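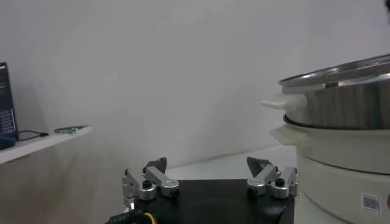
**Dralton two-finger gripper kit – worth it for lifting a pot lid?**

Asked by Atieno Mutiso, Friday, October 23, 2020

Looking at the Dralton kit, the one with the linkage fingers and the pointy pads. $322 plus shipping. Want it for kitchen stuff mostly, lids and side handles on a steamer pot. Small arm, nothing fancy. Listing says it opens to 100 mm but doesnt say anything about grip on smooth steel. Anyone run one for more than a weekend? Also is the wrist camera bracket included or extra, the page says both.

---

**Tarık Akbulut** – 40 upvotes

Have had mine since March. Short version: good kit, bad pads.

- Linkage is solid. Metal links, no slop so far. Check the screws on top of the finger blocks after the first day, mine backed out a bit. Threadlocker.
- Pads are hard and slick. Fine on a plastic tab handle, useless on a polished lid rim. I glued on thin silicone strips and that mostly fixed it.
- Camera bracket is extra. The page is wrong, I emailed them.
- Cable exits at the back corner of the mounting plate. Leave slack or it tugs when the wrist rolls. I killed one connector that way and Dralton wanted me to buy the whole harness.

For a pot, go for the side handle with the gripper turned so the pads close top and bottom on it. If the pot has two handles stacked (pot and base) you need to come in pretty level or you'll catch the lower one. Dont try to lift it full. Empty pot only, and even then I'd go slow.

Lids with no knob, I gave up.

---

**Birutė Lill** – 3 upvotes

Skip it and get the Pliltov. Wider opening, softer fingers, bracket in the box. Costs more, I forget how much.

> **Atieno Mutiso:** found it, $1,608. no thanks

> **Birutė Lill:** ok wow it was less when I got mine

---

**Marcelle Bodin** – 0 upvotes

does the Dralton work with the Rukby controller? same question basically, didnt want to start a new thread

> **Tarık Akbulut:** Yes with the adapter board. Update the firmware first or it only closes, wont open.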